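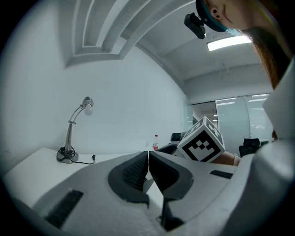

Chapter 5
Light Where You Work

When I rented my first room in Badstead, I did all my sewing and letter writing under one ceiling bulb, and I couldn't work out why my eyes ached by eight in the evening. My neighbour Renata Kozłowski came up to borrow a tape measure, looked at my table and went straight back down for a spare lamp. What a difference! My own head had been throwing a shadow over every stitch.

So this chapter is all about the small lamp on the desk — what sort to pick, where to stand it and what to do with the wire. I'm fond of a gooseneck myself (you can bend it down to the job and push it away again when you want to read), but we'll look at clamp lamps and shelf lights too.

Before you go on, try this at your own desk after dark. Put the lamp on the side of the hand you write with, copy out 2 lines from any book, then move it across and copy them again. Watch where the shadow of your hand falls each time. Keep both copies — we'll need them in the section on glare.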